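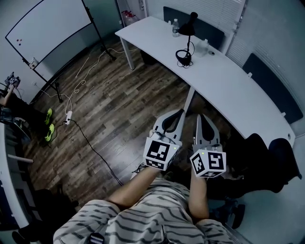
Le bureau, parquet sombre

Compte rendu, réunion de la ferme de Buzatu, 21 mai 2023

Bon, je prends les notes cette fois, soyez indulgents ! On a commencé par les serres : Catinca Oprea voudrait pailler les 40 planches de courges avant juin - tout le monde est d'accord, reste à trouver la paille. Horska nous en propose pour 2313 euros livrée, j'ai trouvé ça cher et je l'ai dit. On demande un autre prix à Nadidau.

Stage fromage : 16 candidatures (!), je les lis cette semaine.

Clôture du pré du bas : reportée.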